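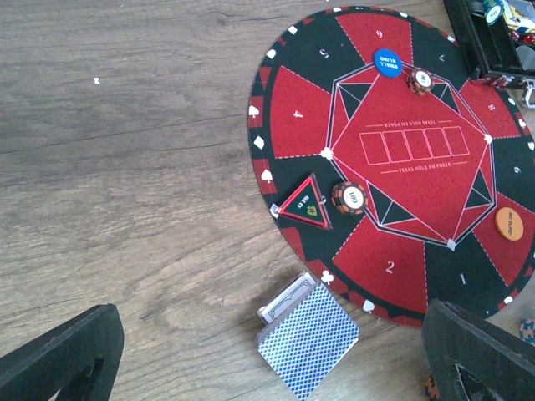

# December, poker table and sums

Up at half past six with the budget sheet already going round in my head. I can't remember the last time I was this keen to get to a spreadsheet! The plan was to set the table up properly, run the arm through the chip work and write down every single thing that made me wish we owned something better. If it didn't come up during the work, it wasn't going on the list.

The round mat is a good buy. The numbered seats give me a place to send every piece, and the two blind buttons and the dealer button are all different enough in shape or colour to be fair tests. The cards stay in their case for now. Cards are next year's problem, and I'm trying hard not to let them sneak into this year's money.

So, the list as it stood by lunch:

- **Second set of fingers.** $143 from Grarka, posted. I've gone back and forth on this for weeks, and this morning settled it. I want a narrower pair for picking one chip off the top of a stack, and I want them on the shelf next to the wide pair, so that a swap is a coffee break and not an afternoon.
- **Spare motor.** Dull, necessary. If one goes in the week before Festville we've got nothing to show, and Grarka's waiting time is 26 days. I've moved this up to second.
- **Lighting.** Two cheap diffused lamps. Pale wood throws a lot of light back and the chips have white centres, which doesn't help when you want to read a number.
- **Better cable routing.** Clips, sleeving, a bag of ties. Pocket money.
- **The Bellini base.** The big one. More on that below.

I spent a good part of the morning with my nose in the wiring, working out what could stay if we changed the base. Most of it, I think! I had been putting in a whole new electronics tray out of habit, the way you pack a jumper for a beach trip.

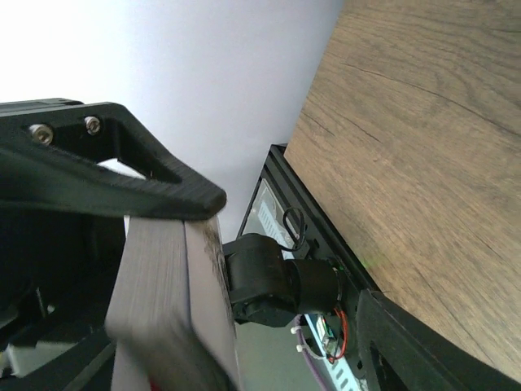
The Bellini, then. It's a heavier base with a longer reach, and I would love one. I've read the spec page so often I could sing it. With that reach we could serve every seat without sliding the mat, and the demo would look so much better for it. But it would swallow the whole year's budget plus a slice of the next, and I'd be buying reach before I've fixed grip. When I put it down in plain words like that, the answer is pretty clear – rent one for Festville and see.

Rental is seven days minimum, which would cover set-up, the show and a day of playing around after. I like that a lot. If we come home raving about it, we buy it in the new year with our eyes open. If we don't, we've spent a small amount to save a large one. I drafted the email to ask for a quote and then left it overnight, as I always say I will and never do.

After lunch I went back to stacks. I love this part. The wide fingers come in from both sides and you watch for the moment the chips square up between them, and I still lean forward in my chair every time. I made notes on approach angle, on how close a neighbouring chip can sit before the fingers want the same bit of table, and on the pads.
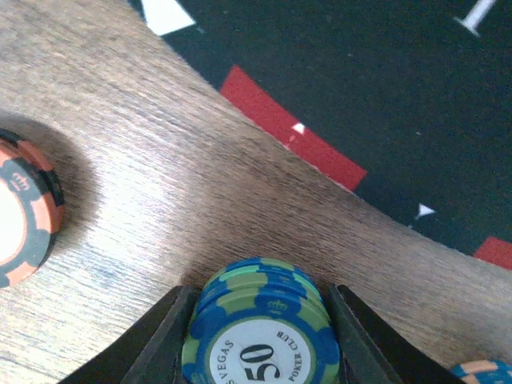
*A short stack in the wide fingers, with a 50 on top.*

Pads! I'd forgotten to list pads. Some thin grippy stuff for the inside faces, to be tried on both sets. I've allowed for 10 spare pairs, which sounds like too many until you think about how often I'll want to peel one off and try another.

Reworked the Grallodska sheet before tea. Fingers and motor go in as "order now", lamps and cable bits as "order with the next batch", pads as "order now" too, and the Bellini has its own tab with a rental line and a purchase line side by side. I also put in a small row for breakages, something I skipped last year and paid for in August.

What pleases me most is that the first batch is affordable as it is. Nothing has to be begged for. I can send the Grarka order in the morning, and the narrow fingers could be here with time for a proper run of tests before we pack for Festville.

Still to do: measure the road case against the Bellini's footprint, ask whether the rental comes with its own power supply, find the good callipers. Pretty sure they're in the car.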